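# Tostar pan en casa: preguntas frecuentes

En el obrador Temov horneamos hogazas de 700 gramos y casi todas las preguntas que nos llegan tienen que ver con lo que pasa al día siguiente, cuando el pan se encuentra con la tostadora. ¡Nos encanta que sea así! Oriana Godoy y Keegan Tremblay han juntado aquí las que más se repiten en el mostrador y en el buzón. Si la tuya no está, escríbenos y la añadimos.

## ¿Sirve cualquier tostadora para un pan de hogaza?

Casi cualquiera. Lo que manda es el ancho y el largo de la ranura. Una tostadora de dos ranuras largas es una maravilla para las rebanadas del centro, esas que salen alargadas y con un extremo más ancho que el otro. Mide la ranura antes de cortar y haz la rebanada un poco más fina que el hueco, porque la miga de masa madre tiene bultos y siempre hay una esquina que roza.

## Mi rebanada es larguísima y muy irregular. ¿La recorto?

¡No, por favor! Los bordes torcidos son lo mejor. Métela tumbada a lo largo de la ranura, con la parte más gruesa hacia el lado donde tu tostadora calienta menos (todas tienen uno, haz la prueba con pan de molde y lo verás enseguida). Si sobresale una punta, tuesta primero una mitad, dale la vuelta y termina con la otra.
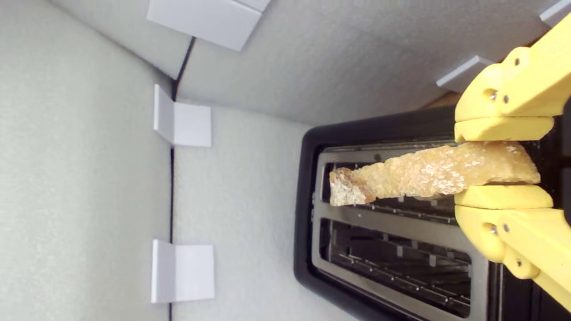 *Una rebanada larga e irregular, a lo largo de la ranura superior.*

## ¿A qué potencia o número la pongo?

Los números del mando no significan lo mismo en dos aparatos distintos, así que no te fíes del que usa tu vecina. Empieza por el 2, mira el color y añade tiempo de poco en poco. Para pan de trigo del día anterior, Keegan da una primera pasada, deja reposar la rebanada fuera y luego le da 60 segundos más. Queda crujiente por fuera y tierna en el centro, y el olor... bueno, el olor es otra historia.

El pan de centeno va más lento. El que lleva miel o pasas se oscurece rapidísimo, conviene quedarse al lado.

## ¿Se puede meter una rebanada de pie?

Sí, y con las piezas estrechas es nuestra forma preferida. Entra primero la punta más fina y se baja despacio, sin empujar. Si notas que roza, sácala y prueba por el otro extremo. La parte que queda fuera no se tuesta, claro, así que después toca girarla. Un detalle que nos preguntan mucho: el pan ya tostado se desmiga más que el fresco, sobre todo por el extremo fino, y apretarlo demasiado al sujetarlo lo parte.
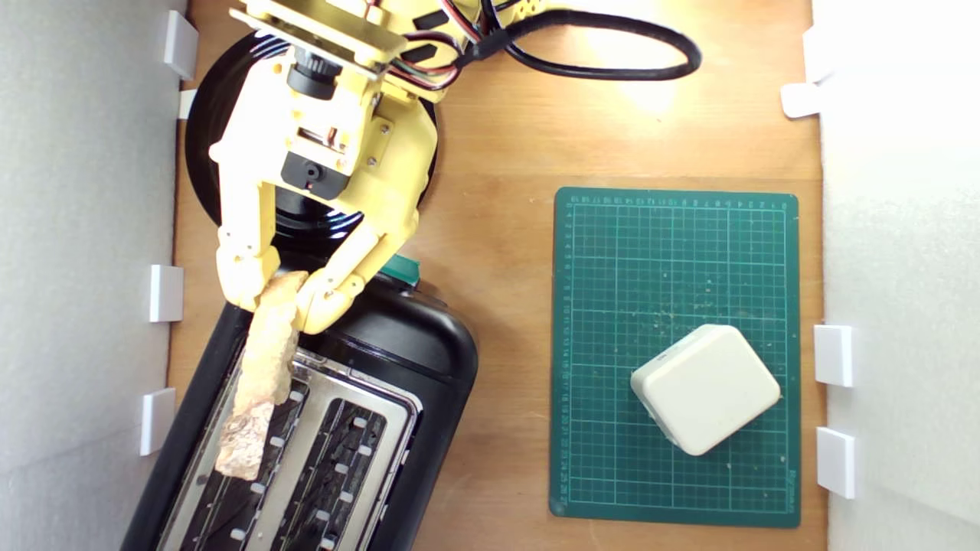 *En vertical, con la punta inclinada hacia la ranura izquierda.*

## ¿Qué hago si el pan se queda atascado?

Desenchufa la tostadora y espera a que se enfríe. Nada de cuchillos ni tenedores, ni siquiera con el aparato apagado: dentro están los hilos que calientan y son muy finos. Sube la palanca del todo y mueve la rebanada con suavidad. Si sigue sin salir, dale la vuelta al aparato ya frío sobre el fregadero.

## ¿Cada cuánto hay que vaciar las migas?

Jocelyn Carrier, una clienta de Fladerau, nos escribió que ella lo hace cada vez que termina una hogaza. ¡Nos pareció tan buena regla que la hemos adoptado en casa! Si tu modelo tiene bandeja, sácala, sacúdela y pásale un paño seco. Si no la tiene, ponla boca abajo y dale unos golpecitos.

## ¿Cómo organizo la mesa para no correr con la tostada en la mano?

Nos gusta tenerlo todo al alcance: el pan a un lado, la tostadora al otro y el plato bien cerca de las ranuras. Una base de corte debajo del pan recoge parte de las migas y protege la madera. También va muy bien un soporte que mantenga la rebanada levantada - se agarra mejor y no se humedece por debajo.
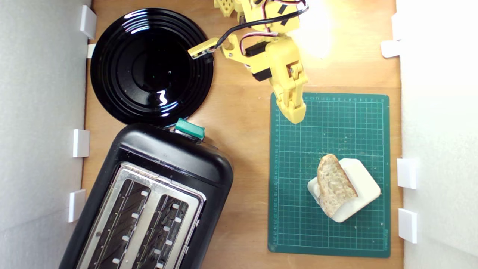
*Plato negro, tostadora y rebanada en su soporte blanco, sobre la base verde.*

El plato, por cierto, mejor sin calentar si vas a untar mantequilla y quieres que se note el trocito frío. Si prefieres que se funda entera, pásalo antes por agua caliente y sécalo bien.

## ¿Puedo congelar el pan ya cortado?

¡Claro que sí! Córtalo cuando esté totalmente frío, separa las rebanadas con papel y mételas en una bolsa bien cerrada. Van directas del congelador a la tostadora, sin descongelar, con un punto más de tiempo.

## ¿Y las tostadas que sobran?

Trocéalas para la sopa, rállalas o rompe una encima de unos tomates con aceite y sal. Catherine Sutherland nos mandó en julio una receta de migas dulces con canela que ya hemos hecho cuatro veces. La tienes impresa en el mostrador, al lado de la caja; llévate una copia cuando vengas a por el pan.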